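Darnix Publishes Bench Rules for Two-Arm Household Task Cells

2 min read

ZURHAM, February — Darnix has published a set of working rules for small two-arm robot cells used in household task trials. The rules were drafted with Vuorinen, which builds enclosures, and apply at all Darnix sites from this month.

Operators must keep hands outside the enclosure while either arm has power. Arm speed is capped at 100 millimeters per second during setup and 265 during trials. Mounting plates and cable runs are to be checked at the start of each shift, and any cable that can reach a gripper must be secured before work begins. 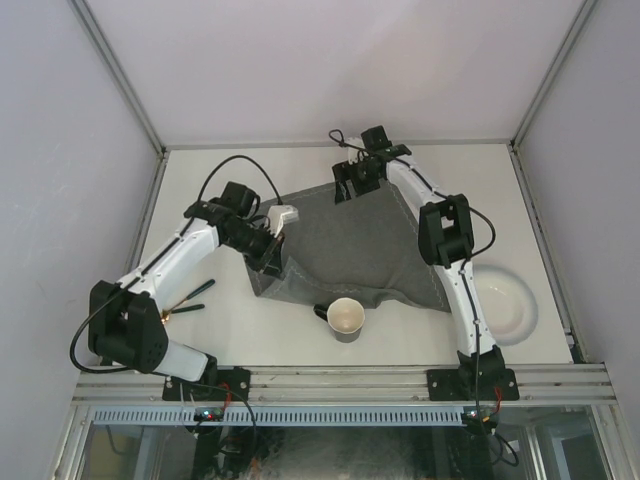
Two arms over a cloth, with a mug, plate and utensils on the table.

The rules also cover tableware and fabric. Items are logged before a trial, and chipped pieces are taken out of use. Cloths are replaced after 600 cycles — sooner if the stitching has failed.

Gusa, a test lab, will audit the cells twice a year. Sites that miss a check must stop trials until it is completed.

The full text is available from Darnix on request.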